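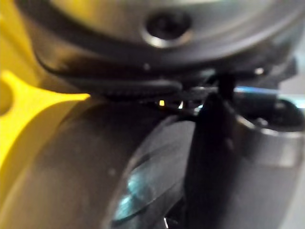
黄色いプラスチックのでっぱり。先のほうは細いが、さわって痛いほどとがってはいなさそうだ。

ものの「いばしょ」のはなし
トロクネス子ども図かん 家の中のふしぎ 第4回

「片づけなさい」と言われたことのない人は、この回を読まなくてもよろしい。おやつでも食べていてください。

のこった人(たぶん全員)といっしょに、片づけについて考えます。といっても、片づけをすきになる方法は書いてありません。編集部でもさがしたのですが、見つかりませんでした。かわりに、たなや箱やトレーが、どうしてあんな形をしているのかを調べます。道具の言いぶんを聞いておくと、しかられている間に考えることができて便利です。

ゆかは、世界でいちばん大きいたな

部屋の中で、ものを置ける場所がいちばん広いのはどこでしょう。ゆかです。ゆかはえらい。どんなに重いものをのせても、まず文句を言いません。ころがったボールも、ぬいだくつ下も、だまって受けとめてくれます。

ただし、ゆかには弱点があります。同じ場所を、人も使うのです。ゆかに置いたものは、いつか足のうらと出会います。ブロックと足のうらが出会ったときのことは、みなさんのほうがくわしいでしょう。

もうひとつの弱点は、ゆかが1階だてだということです。横には広がれても、上には広がれません。そこで昔の人は、板を何まいか、上下にはなして取りつけました。たなです。2だんのたなは、同じ広さのゆかを2かい使っているのと同じことになります。3だんなら3かい。マンションと同じ考えかたで、住んでいるのがクレヨンだというだけです。

黄色いたなは、何をのせているか

たなの色は、白や木の色ばかりではありません。つやのある、まっ黄色のたなもあります。ずいぶん目立ちます。「たながどこにあるか分からなかった」という言いわけは、黄色いたなの前では使えません。

この回に出てくる黄色いたなでは、上のだんに黒いだ円のトレーが2まい、すこしずれて重なっています。下のだんには、ふたつきの丸い銀色の入れものと、黒っぽい四角い箱。そして、たなの横のゆかには、白いプラスチックの箱があります。

さて、トレーは重なっているのに、丸い入れものは重ねずにならべてあります。どうしてだと思いますか。本当の理由は、置いた人に聞くしかありません。でも、形から考えられることならあります。

浅いトレーは、同じものを重ねても、あまり高くなりません。形によっては、下のトレーの中に上のトレーがすっぽり入ります。からのときは、とてもおとなしい道具です。では、ふたのついた入れものはどうか。ふたがあるので、中に仲間を入れてやることができません。からっぽでも、いっぱいでも、同じだけ場所をとります。家族の中にも、ねているだけなのにソファを全部使う人がいますが、あれに近いと思ってください。

丸いものと四角いもの

四角い箱は、ならべるのが得意です。横の面をぴったりくっつければ、すきまがほとんどできません。2列にならべると、もう何かの仕事をした気分になれます。

丸い入れものは、そうはいきません。どんなにくっつけても、丸と丸の間に、三角のおせんべいのはしっこのようなすきまがのこります。10円玉を何まいかつくえに集めて、上から見てください。まん中にできる小さなすきま、それです。そこに入るのは、ほこりくらいのものです。

それでも丸い入れものがなくならないのは、よいところもあるからです。かどがないので、中のものを指でかき出しやすい。まわすだけで開くねじ式のふたもつけられます。四角いびんに、まわすふたがついていることもありますが、よく見ると、口のところだけは丸くできています。四角い人も、口では丸の世話になっているわけです。

白い箱の中の、茶色いもの

ゆかの箱に話をうつします。白いプラスチックの箱で、灰色のしまもようのカーペットの上に置いてあり、底と横には茶色いダンボールがあててあります。箱の中に、またべつの箱の材料が入っているのです。

ダンボールの切り口を見たことがありますか。たいらな紙と紙の間に、なみなみの紙がはさまっています。あのなみなみは、かざりではありません。中にたくさんの空気の部屋ができるので、軽いのにつぶれにくく、ぶつかったときには、先にすこしへこんでくれます。かたいものどうしをいっしょに入れるとき、間にはさむのによく使われるのは、このためです。

ダンボールは、役目が終わってもあまりほめられません。うらに「すてる」と書かれて、ひもでしばられるだけです。せめて工作に使うときは、ひとこと声をかけてやりましょう。

入れる順番にも、こつがあります

箱につめるときは、大きくて重いものを先に、下へ。小さいものは、あとからすきまへ。

反対にやると、どうなるか。小さいものが底をうめ、その上に大きいものがななめにのり、ふたはしまりません。ここで多くの人が、上から体重をかけるという作戦をとります。やめてください。箱は体重計ではないので、つらくても数字を出して知らせることができません。

曲がった形のものは、向きも大事です。貝がらのように丸くふくらんだものを入れるときは、向きを変えながら、いちばん場所をとらないところをさがします。ふくらみの下のあいたところに、小さいものがもぐりこめることもあります。

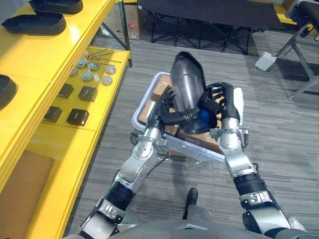

やってみよう 箱の重さくらべ

よういするもの
キッチン用のはかり。2キログラムまではかれるもの
軽い箱をひとつ
本、つみ木、くつ下など、部屋のゆかにあるもの(だれの部屋にも、なぜかあります)

やりかた
1 からの箱をはかりにのせて、重さを書きます。

2 くつ下だけを箱いっぱいにつめて、はかります。

3 くつ下を出して、こんどは本だけをつめて、はかります。はかりの目もりをこえそうになったら、そこでやめます。

4 2と3の数字をくらべます。

編集部でやってみたところ、箱はからで約100グラム、本をつめると1,260グラムになりました。くつ下のほうは、とちゅうで片方しかないものがたくさん見つかり、話がそれて、はかるのをわすれました。みなさんは、わすれずにはかってください。

同じ大きさの箱でも、中身でこんなに重さがかわります。大きい箱に本をぎっしりつめてはいけないと言われるのは、このせいです。引っこしのときに、本の箱だけが小さめなのも同じ理由です。大きい箱には、ふとんやぬいぐるみのような、かさばるけれど軽いものを入れましょう。

よくあるしつもん

たなの上のだんと下のだん、重いものはどっち?
下です。重いものが上にあると、たながたおれやすくなります。落ちてきたときに痛いのも、重いほうです。大きなたなは、おうちの人にたのんで、かべにとめてもらってください。のぼるのもだめです。たなは、はしごのふりをしているだけです。

入れもののふたがどこかへ行きました。
ふたは、入れものからはなれたとたんに旅に出ます。使わないときも、入れものにかぶせておくのがいちばんです。もう旅に出てしまったふたは、ソファの下をさがしてみてください。

ひとつのたなに、いくつまでのせてもいいですか。
数ではなく、重さで考えます。たなによっては、説明書に、1だんに何キログラムまでと書いてあります。綿のボールなら50こでも平気ですが、鉄のボール50こは、たなにも、下の階の人にもめいわくです。

ぜんぶ箱に入れたら、何がどこにあるか分からなくなりました。
箱の外に、中身の名前を書きましょう。「いろいろ」と書くのはおすすめしません。編集部のたなには「いろいろ」の箱が3つあり、はさみはそのどれかに入っています。

おうちの人へ
重さくらべでは、指をはさんだり、本を足に落としたりしないよう、近くで見てあげてください。終わったあとの部屋は、始める前よりちらかっていることがあります。

次の回は「ひきだしのおくには、なぜ古い電池があるのか」です。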